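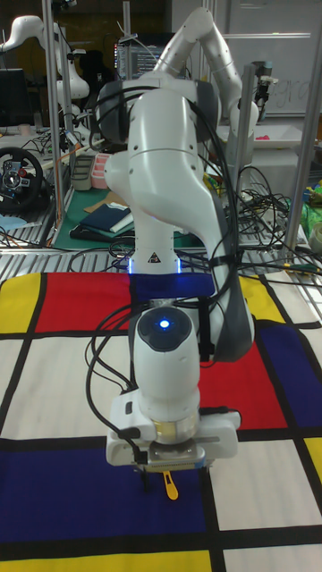
Bramwell publishes first set of robot arm demonstrations, and advises against expecting too much of it

Gevumstead, May 21, 2025

Bramwell, the automation workshop based in Gevumstead, has today released the first part of Vinier, a collection of recorded examples meant for teaching robot arms to pick up and put down small objects. The release holds 200 demonstrations. It is free to download for research and teaching use.

The workshop would like to be plain about what that number means. Claims made for learning systems of this kind have run well ahead of what the systems can do on an ordinary workbench, and 200 demonstrations of small-object handling will not give anybody a robot that can tidy a kitchen. They may give a research group enough to find out whether its training method works at all on a narrow job. Bramwell has not yet shown that they do even that, and invites others to check.

Each demonstration in Vinier was made by a person steering the arm through a short task from start to finish. The gripper begins open, closes on an object, lifts it, moves it across the mat and lets go. Joint positions, gripper opening and camera pictures are stored together on a shared clock. The work was done on a patterned mat of red, yellow, blue and white blocks divided by thick black lines, with the arm standing at the far edge. Some of the objects are small and yellow, and so are parts of the mat. A system that has learned to chase a colour and has learned nothing about the object should do badly here, and Bramwell would rather that came out early.

Recording began in December and took longer than planned. A good deal of the delay came from arguments over what should count as a good example. Demonstrations in which the operator paused, missed the first grasp or took an odd route were at first thrown away, as is common in the field. The workshop later stopped doing this. A collection made up only of smooth, confident movements tells a learning system very little about how to recover from a mistake, and mistakes make up much of what such systems do once they are left alone. Clumsy attempts are now kept and marked as such. Those discarded in the early weeks were not saved, and cannot be added back.

Buyers and funders are often shown a film of a robot doing a task well and told that it learned from examples. Bramwell suggests they ask how many attempts were filmed, who chose the one on show, and whether the objects had been moved between training and testing. In the workshop's own early trials, a trained arm that looked capable in the morning became much less so when the mat was turned round. Full results from those trials will be published with the second release, including the poor ones.

There are further limits that users should know about before they download:

All demonstrations were recorded on one bench, with one model of arm and one gripper. Nothing in the set will show whether a skill carries over to other equipment.

Only 3 operators took part. Their habits are visible in the data, and a system may well learn the habits along with the task.

The lighting was that of a working room and changed through the day. It has not been corrected.

Labels were written by hand and checked once. About 6 are known to be doubtful and are listed in the notes that come with the files.

A partner workshop in Brurkach will repeat the same tasks on its own bench later this year, using its own operators and a plain surface in place of the patterned one. If systems trained on the Gevumstead examples fail there, the two workshops will say so and publish the failures beside the original set. No date has been fixed for the second release. It will depend on the Brurkach recordings and on how much of the first part has to be redone.

Vinier is not a product and Bramwell does not plan to sell trained systems based on it. The workshop is not taking orders for robot arms.

Notes to editors

Bramwell builds and tests automation equipment for small manufacturers. The Vinier files and the written notes are available on request from the workshop's Gevumstead office. Editors are asked not to describe the project as a breakthrough.

Ends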